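Signed copies, soggy sandwiches and a very long queue

So I finally did it. I went to an author event on my own, on a work night, in a town I had to change trains for, and I'm still a bit giddy as I type this with my tea going cold.

If you've been reading this blog since the spring you'll know I've been banging on about Radoslava Kuruc and her Juta books to anyone who stands still. There are three of them so far (The Salt Gate, The Lamp Road and the new one, Eltska) and I read the first two in a single week in July when I was meant to be painting the spare room. The spare room is still half green. I regret nothing.

Anyway, Hrubý Books put up a poster saying she'd be in the shop on Thu 4 August to talk about Eltska, and I bought a ticket standing on the pavement outside with my thumb shaking. The ticket got you a seat, a glass of something and a paperback, which seemed very fair to me, given that the paperback is most of the price anyway.

I got there far too early, of course. I ate my sandwich on a bench in the drizzle, and by the time they opened the doors there was already a line past the chemist's. Lots of people had brought old copies, the ones with the original blue covers, and I had a serious attack of envy over a woman with a first printing in a freezer bag. Mine is the later one with the ship on it. It has a ring from a mug on the back and a bus ticket stuck in chapter nine.

The talk was hosted by Eduard Malý, who runs the shop's fantasy reading group and had obviously done his homework. He asked proper questions! I've been to online ones where the host says "so tell us about the book" and then looks at the chat for forty minutes. He wanted to know why the second book drops the sister's point of view halfway through, and she laughed and said she'd written the whole thing with the sister in it, hated it, and took out 1000 lines in a weekend. Then she read us one of the bits she'd cut. It was a scene at a ferry landing, with the sister arguing over the fare, and it was so good that someone behind me said "oh, put it back" out loud.

She read from Eltska as well, the opening and then a bit from further in, which I won't spoil. I'll only say that if you were cross about what happened to the ferryman, stick with it.

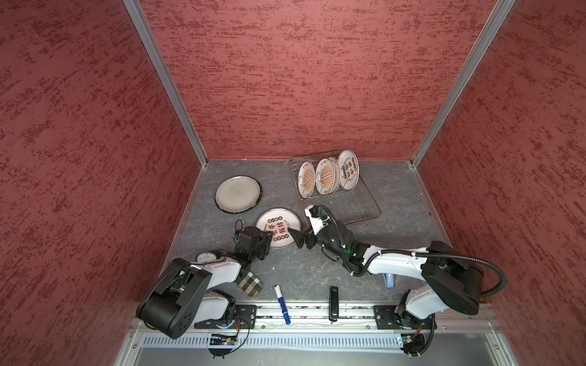 Do you need to have read the first two books before you start Eltska?

You could manage without, as she gives you the main bits of history in the opening chapters, but I'd start with The Salt Gate. The reunion in the middle of the new one went straight to my throat, and I don't think it would have if I'd met those two people a hundred pages earlier.

Then there was the signing. They let us up row by row, two books each, and I was in the last row but one, so I had plenty of time to rehearse something clever. What I said when I got to the table was "I like the boats." That was it. She was lovely about it, told me she gets seasick on a pedalo, and wrote "for the boats" under my name. I floated out of the door and walked the wrong way to the station.

A few of you have asked about special editions. Primimus, the publisher, are doing a hardback with a map on the endpapers, and Hrubý had a small pile by the till. I stood and stroked one for a while. I didn't buy it, I'd spent my money on the train, but I've been back on the shop's website twice since and it's a matter of time, really.

The reading group meets upstairs in the same shop, and Eduard said new people are welcome even if they haven't finished the book. I'm tempted. It's a long way to go for a chat, though I could read on the train, and they do have very good biscuits.

I've started Eltska again from the beginning, slowly this time, with a pencil. If you've read it, come and shout in the comments, but please put a warning at the top if you're going to mention the lighthouse. My sister's only on chapter four and she does look in here now and then.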